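제품: Skerka 가구용 도장 키트 (네이비, 반광, 2액형)
비교 대상: Kunduvico 1액형 수성 에나멜
구입처: Wander 온라인몰, 직접 구매
작업 시기: 1월, 실내

# Skerka 가구 도장 키트 사용기: 싱크대 문짝 전체 도장

싱크대 문짝을 교체하지 않고 색만 바꾸려는 경우 선택지는 세 가지다. 시트지를 붙이거나, 도장 업체에 문짝을 떼어 보내거나, 직접 칠한다. 시트지는 전에 쓰던 집에서 개수대 밑 모서리가 먼저 일어났고, 업체 도장은 문짝이 없는 상태로 지내야 하는 기간이 길어 제외했다. 남은 것이 직접 도장이며, 이 글은 그 과정에서 쓴 Skerka 키트에 대한 기록이다.

대상은 PET 필름으로 마감된 MDF 문짝이다. 상부장과 하부장, 서랍 앞판까지 모두 칠했다. 몸통은 옆면 노출부만 칠하고 안쪽은 두었다. 기존 색은 아이보리였고 필름 표면에 눈에 띄는 들뜸은 없었다. 필름이 이미 떠 있는 문짝이라면 아래 내용은 해당되지 않는다. 뜬 필름 위에 칠한 도막은 필름과 함께 떨어진다.

## 구성품

주제 한 통, 경화제 한 병, 탈지제, 사포 세 종, 극세사 롤러, 평붓, 트레이, 교반봉, 인쇄된 설명서가 들어 있다. 주제의 순중량은 1,585g으로 표기되어 있고, 저울에 올려 용기 무게를 뺀 값도 표기와 큰 차이가 없었다. 경화제는 소용량 병에 눈금이 인쇄되어 있어 나눠 섞기 쉽다. 다만 눈금 인쇄가 탈지제에 닿으면 지워진다. 작업 첫날 절반이 지워져서 이후로는 유성펜으로 다시 그은 선을 보고 따랐다.

프라이머는 키트에 없다. 설명서에는 필름 마감재에 별도 프라이머를 쓰라고 되어 있는데, 이 문장이 뒷면 하단의 작은 글씨로만 들어가 있다. 제품 상세 페이지에는 "올인원"이라고 적혀 있으므로 구성에 대한 표시가 정확하다고 보기 어렵다. 프라이머는 Smadi의 수성 접착 프라이머를 따로 구입했다.

사포는 중간 번수와 고운 번수 위주다. 필름 표면의 광을 죽이는 용도로는 적당하고, 퍼티를 갈아내기에는 곱다. 기존 손잡이 구멍을 메우고 새 위치에 뚫을 계획이라면 거친 사포를 따로 준비해야 한다.

## 전처리

문짝은 모두 떼어냈다. 경첩은 컵 부분까지 분리했고 나사는 문짝별로 봉투에 담아 번호를 적었다. 번호는 문짝의 경첩 구멍 안쪽에도 같은 것을 적어 두었다. 칠이 닿지 않는 자리여서 끝까지 남는다.

탈지는 두 번 했다. 레인지 주변 문짝은 주방 세제로 먼저 닦은 다음 키트의 탈지제를 썼고, 나머지는 탈지제만 썼다. 탈지제는 휘발이 빠른 편이고 냄새가 강하다. 설명서에는 환기하라는 문구만 있고 장갑 재질에 대한 안내가 없다. 얇은 라텍스 장갑은 손끝이 늘어났고, 니트릴로 바꾼 뒤에는 문제가 없었다.

연마는 손으로만 했다. 전동 샌더는 필름 모서리를 쉽게 뚫는다. 시험용으로 남겨둔 서랍 앞판 하나에 샌더를 대 보았는데 모서리에서 곧바로 MDF가 드러났다. 드러난 MDF는 수성 도료를 흡수해 부풀기 때문에 해당 부위는 퍼티로 메우고 다시 갈아야 했다. 면은 광택이 고르게 죽을 정도까지만 갈고, 모서리는 고운 사포로 한 번 쓸어 주는 것으로 끝낸다.

Smadi 프라이머는 한 번 도포했다. 롤러 자국이 약간 남지만 고운 사포로 가볍게 갈면 정리된다. 이 프라이머의 단점은 흰색만 나온다는 점이다. 짙은 색을 올릴 때는 회색 프라이머가 유리하고, 흰 바탕에서는 모서리 쪽 은폐가 늦다.

## 혼합과 가사 시간

설명서의 가사 시간(섞은 뒤 쓸 수 있는 시간)은 조건 없이 하나의 값으로만 적혀 있다. 온도에 따라 달라지는 수치이므로 조건이 빠진 표기는 참고하기 어렵다. 난방을 켠 실내에서 실제로 재 보니 점도가 눈에 띄게 올라가기까지 142분이 걸렸다. 이후에도 칠은 되지만 롤러 자국이 퍼지지 않고 그대로 굳는다.

한 통을 한꺼번에 섞으면 버리는 양이 생긴다. 문짝 크기를 미리 정리하고 한 차례에 칠할 만큼만 소분하는 편이 맞다. 소분은 부피보다 무게로 하는 것이 정확했다. 경화제 병의 눈금은 부피 기준이고 설명서의 배합비는 무게 기준이어서, 눈금만 믿고 섞으면 경화제가 적게 들어간다. 설명서에 환산표가 없는 것은 명백한 결함이다. 처음 섞은 분량이 이 문제로 덜 굳었고, 해당 문짝 두 장은 다음 날에도 손톱자국이 남아 긁어내고 다시 칠했다.

교반봉은 짧다. 용기 바닥의 안료가 닿지 않아 긴 나무 막대로 바꿔 썼다. 네이비는 안료 침전이 있는 편이라 바닥을 긁어 올리듯 저어야 색이 고르다.

## 도포

상도는 세 번 올렸다. 제조사는 두 번이면 은폐가 끝난다고 하는데, 흰 프라이머 위에서는 모서리와 홈에 바탕이 비쳤다. 평평한 문짝의 중앙부만 보면 두 번으로도 충분하다. 홈이 파인 문짝은 홈을 붓으로 먼저 채우고 면을 롤러로 마감하는 순서가 낫다. 반대로 하면 홈 가장자리에 붓 자국이 남는다.

키트의 극세사 롤러는 첫 사용 때 보풀이 빠진다. 마스킹 테이프에 몇 번 굴려 털어낸 뒤 쓰면 줄어들지만 없어지지는 않는다. 세 번째 도포에서는 가지고 있던 고밀도 스펀지 롤러로 바꿨고 표면이 더 고르게 나왔다. 평붓은 쓸 만하다. 털 빠짐이 적고 끝이 잘 모인다.

흐름성은 이 제품의 장점이다. 롤러 자국이 굳기 전에 상당 부분 퍼지고, 수평으로 눕혀 칠한 면은 뿜칠에 가까운 인상을 준다. 수직면은 사정이 다르다. 몸통 옆면은 떼어낼 수 없어 세운 채로 칠했는데, 같은 두께로 올리면 아래로 처진다. 얇게 여러 번 올리는 수밖에 없고, 이 부분만 네 번 칠했다.

습도의 영향도 확인했다. 비가 온 날 실내 습도가 68%까지 올라간 상태에서 칠한 서랍 앞판은 반광이 아니라 무광에 가깝게 굳었다. 같은 통에서 소분한 도료를 썼고 도포 횟수도 같았다. 제습기를 켜고 다시 한 번 얇게 올린 뒤에야 다른 문짝과 광이 맞았다. 설명서의 작업 가능 습도 범위에는 이 수치가 포함되어 있다. 굳기는 굳으므로 틀린 표기는 아니겠으나, 광택까지 보장하는 범위로 읽어서는 안 된다.

## 색

견본 카드의 네이비와 실제 도막의 차이는 작다. 굳기 전에는 보라 기가 돌아 잘못 섞은 것처럼 보이는데 완전히 마르면 사라진다. 낮의 창가에서는 파란색으로 읽히고, 전구색 조명만 켠 저녁에는 검정에 가까워진다. 상부장까지 짙은 색으로 갈 경우 벽과 상판이 밝아야 조리대 면이 어둡게 가라앉지 않는다. 상판과 벽이 모두 회색 계열이라면 하부장만 칠하는 쪽을 권한다.
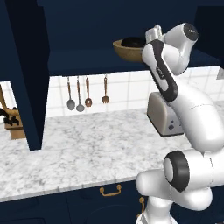

*네이비 상·하부장에 흰 타일 벽, 흰색과 회색의 마블 무늬 상판을 맞춘 배색.*

상부장 하단면은 생각보다 시야에 많이 들어온다. 앉은 자리에서는 문짝 앞면과 함께 밑면이 보이기 때문에 밑면을 기존 색으로 남기면 띠처럼 드러난다. 설명서의 소요량 계산에는 이 면적이 빠져 있다. 몸통 노출부까지 칠한다면 문짝 면적에 밑면과 옆면을 더해서 계산해야 한다. 우리 집의 경우 키트 하나로 문짝 세 번은 끝났고, 몸통 옆면 네 번째 도포에서 남은 양이 바닥났다.

줄눈 색도 영향을 준다. 짙은 줄눈을 쓴 벽은 네이비와 만나면 격자가 강조된다. 밝은 줄눈 쪽이 무난했다. 이 부분은 도료의 성능과 무관하므로 평가에는 반영하지 않았다.

## 경화 후 내구성

문짝은 칠한 뒤 일주일을 눕혀 두고 달았다. 설명서는 그보다 짧은 시간에 조립해도 된다고 하지만 경첩 나사를 조일 때 도막이 밀리는 것이 싫어 늦췄다. 문짝 뒷면에 붙는 완충 패드는 더 늦게 붙이는 것이 좋다. 일찍 붙인 한 장은 문을 열 때마다 도막에 들러붙는 소리가 났다.

세척 시험은 시험용 앞판에 했다. 물걸레, 중성 세제, 희석한 베이킹소다액에서는 변화가 없었다. 연마 입자가 든 크림 세정제로 문지르면 그 자리만 광이 올라온다. 반광 제품에서 흔한 현상이고 되돌리려면 덧칠해야 한다. 간장, 식용유, 고추기름은 하룻밤 묻혀 두었다가 닦았다. 앞의 둘은 자국이 없었고 고추기름은 네이비에서는 식별되지 않았다. 밝은 색 제품이라면 결과가 다를 수 있다.

부착력은 칼로 격자를 긋고 테이프를 붙였다 떼는 방식으로 확인했다. 프라이머를 쓴 쪽은 선 교차부에서 미세하게 뜯긴 것이 전부였다. 프라이머 없이 연마만 한 쪽은 칸 단위로 떨어졌다. "올인원"이라는 문구를 믿고 프라이머를 생략하면 안 되는 이유가 여기에 있다.

쓰레기통을 여닫는 하부장 모서리에는 벌써 찍힌 자국이 하나 생겼다. 도막이 깨진 것은 아니고 눌린 형태다. 같은 충격에 필름이었다면 멀쩡했을 것으로 본다. 도막 경도는 필름 마감보다 낮다고 생각하고 써야 한다.

## Kunduvico 1액형과의 비교

같은 문짝의 뒷면을 반으로 나눠 Kunduvico를 칠해 보았다. 프라이머와 연마 조건은 동일하다.

| 항목 | Skerka | Kunduvico |
|---|---|---|
| 형식 | 2액형 | 1액형 |
| 냄새 | 강함, 다음 날까지 남음 | 약함 |
| 흐름성 | 좋음 | 보통, 롤러 자국 남음 |
| 은폐 | 흰 바탕에서 세 번 | 흰 바탕에서 세 번 |
| 남은 도료 보관 | 섞은 분량은 불가 | 가능 |
| 격자 시험 | 교차부 미세 손상 | 칸 모서리 일부 손상 |
| 크림 세정제 | 광 변화 | 광 변화, 색 묻어남 |

개수대와 레인지 주변만 놓고 보면 Skerka가 낫다. 물과 기름이 닿지 않는 수납장이나 붙박이장이라면 Kunduvico로 충분하고 작업도 훨씬 단순하다. 소분과 계량이 없다는 점만으로도 작업 시간이 크게 줄어든다.

같은 건물에 사는 Najwa Rizk는 현관 신발장에 Kunduvico를 썼다. 가서 보니 면에는 롤러 자국이 있으나 서서 보는 거리에서는 거슬리지 않는다. 반면 조리대 앞은 가까이에서 오래 보는 자리여서 표면 차이가 더 드러난다.

## 고객 응대

배합비 환산 문제로 Wander 판매자 문의란에 글을 남겼고, 제조사 담당자 Afaf Yammine 명의의 답변을 받았다. 내용은 눈금을 무시하고 저울을 쓰라는 것이었다. 다음 인쇄분부터 설명서에 환산표를 넣겠다고 했으나 반영 시점은 밝히지 않았다. 덜 굳은 문짝에 쓴 분량에 대한 보상은 없었다. 습도와 광택에 관한 질문에는 답이 오지 않았다.

## 평가

도료 자체의 품질은 좋다. 흐름성과 부착력은 가정용으로 파는 제품 가운데 상위라고 판단한다. 키트로서의 완성도는 그에 미치지 못한다. 프라이머 누락, 부피와 무게가 섞인 배합 표기, 보풀이 빠지는 롤러는 모두 제조사가 고칠 수 있는 문제다.

저울이 있고, 문짝을 눕혀 말릴 공간이 있고, 프라이머를 따로 살 생각이라면 구입할 만하다. 눕힐 공간이 없다면 권하지 않는다. 베란다에 각목을 깔고 문짝을 올렸는데도 한 번에 다 놓지 못해 두 차례로 나눴고, 그만큼 혼합 횟수와 버리는 도료가 늘었다.

재구매 시에는 도료만 단품으로 사고 롤러와 사포는 따로 준비할 생각이다. 단품의 네이비 반광은 글을 쓰는 시점에 품절이었다.

### 추가 메모

- 경첩 컵 자리는 마스킹할 것. 도막 두께 때문에 컵이 끝까지 들어가지 않아 두 곳을 다시 깎았다.
- 손잡이 구멍은 칠하기 전에 뚫는다.
- 섞고 남은 도료는 종이컵째 굳혀서 버렸다. 굳는 동안 컵이 미지근해진다.
- 마스킹 테이프는 마지막 도포가 완전히 굳기 전에 뗀다. 하루 지나서 뗀 옆면은 경계가 톱니처럼 뜯겼다.
- 보수용으로 주제와 경화제를 조금씩 남기려면 처음부터 따로 덜어 밀봉해 둔다.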